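Eltetti Everyday Slide

The Everyday Slide is our plainest shoe and the one we sell most of. One piece, no stitching, no buckle, a wide strap with grooves across the top. It comes in black and in a light gray that Colette Cordier calls putty, though the label says gray.

Item no. 782
Weight: 19 ounces the pair, in the middle sizes
Colors: black, light gray
Sizes: whole sizes only

Fit

The strap doesn't adjust. If you are between sizes, go up. People with a high instep usually find the strap snug for the first 4 days or so of wear and then stop noticing it. If you have a narrow foot, look at the Zuline instead - it has a hook closure and a lower strap.
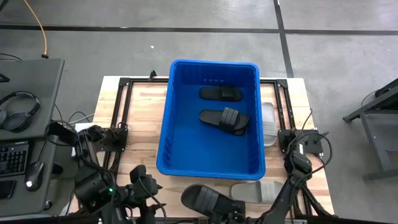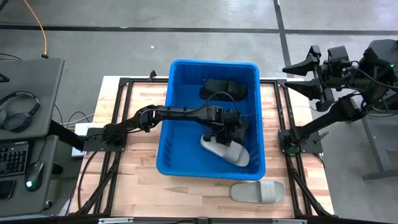

Slides in black and gray, with a blue bin.

Care

Rinse with cool water and a drop of dish soap. An old toothbrush gets into the grooves. Let them dry in the shade and keep them out of the dryer and off the radiator, as heat shrinks the footbed and we can't replace a pair for that. Don't leave them in a closed car in summer.

The gray shows scuffs sooner than the black does. A damp melamine sponge takes most of them off.

Ordering

Orders placed before noon go out the same day from the Marchal warehouse. You may return unworn pairs within 2 months, in any bag or box you have. Please write the order number on the outside - Nadège Baudry handles all the returns and it saves her opening each one to find out.

Shops wanting a mixed case of both colors should write to Blandine Rolland. Cases can be split by size but must be ordered as full cases.

The brown version was dropped in April and won't be coming back. Spare pairs turn up in the outlet section now and then, mostly in small sizes.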